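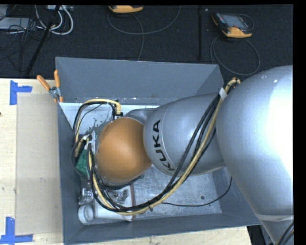 Room walk-round, Clonach building, Room 267
Form 435, quarterly. March.
Start 3:15 pm, done before the cleaners

Mark each line OK / FIX / N/A. Comments go right under the line, not on a separate sheet please.

FLOOR

Walkways clear door to window — FIX
Equipment and cables on the carpet behind the table. Needs a proper route through. Move what isn't in use to the wall side.

Cables on floor covered or taped — FIX
Dark cable on nearly black carpet, very easy to miss. Want the yellow cover strips, same as the Nandham side has. Asked for them last quarter too.

Carpet flat, no lifted edges — OK
One corner by the door starting to curl. Watch it. Glue if worse by next round.

Spills, wet patches — OK

TABLES AND BINS

Tables steady, no rocking — OK
Pushed on the pale wood one at both ends, no movement. Feet checked from underneath.

Table edges, splinters — OK
Ran a glove along it. Bit rough at one corner, sand when theres time.

Grey bin sits fully on table — OK
Keep it back from the edge. It's an open top so whatever goes in has to stay below the rim.

Bin cracked or split — OK
Looked along the walls and at the corners. Scuffs only.

Nothing stored on top of the tall cabinet — FIX
Two boxes up there again. Brought them down myself, contents unknown, left by the sink with a note. If nobody claims them they go to Dirnurum storage at end of month.

ELECTRICAL

Outlets and faceplates — OK
Left one by the window has a hairline crack. Not live-exposed. Reported.

Power strips not chained — FIX
One strip plugged into another behind the filing drawers. Unplugged the second, left it on the shelf. Please do not put it back.

Plugs pulled by cord instead of plug — N/A
Can't really check this on a walk-round, should come off the form.

Test tags in date — FIX
Desk fan has no tag at all. Taken out of use.

LIGHT AND AIR

All ceiling lights working — OK
Slight buzz from the one nearest the door. Facilities has it.

Glare on work area — FIX
Bright shine off metal surfaces near the table. Try the blind halfway before we order anything.

Windows open and close — OK
Original 1926 frames, stiff. Don't force the latch, use the handle lower down.

Vent covers clean — FIX
Dusty. On the cleaning list now.

EXITS AND FIRE

Door swings full, no wedge — OK
Wedge found on the floor nearby — removed.

Extinguisher on hook, gauge in green — OK
Pin in, tag signed.

Exit sign lit — OK

Evacuation map current — FIX
Still shows the old stairs. Đoàn printed new ones for the other floors, need one for here.

FIRST AID

Kit on wall, sealed — FIX
Seal broken, bandages low. Restocked gauze and tape, still short of eye wash. Ordred.

Phone list posted — OK
Faded but readable. Reprint bigger if you're at the printer anyway.

FOLLOW UP

Floor cables — first priority, this week
Evacuation map — this week
Eye wash — when it comes in
Vent covers — cleaners
Faceplate — facilities, already reported
Power strip — recheck at the next round
Carpet corner — same

Comments general:
Better than last time overall. The floor is the thing. If everyone spent 15 minutes at the end of the day coiling up and hanging what's theirs we would not be writing the same line every quarter. Hooks are already on the wall — use them.

Form didn't have a line for the bin or the table, I added both. Keep them in for next time, and someone please fix the master copy, it still says Room 276.

Copy in the binder by the door. Second copy to Nandham office.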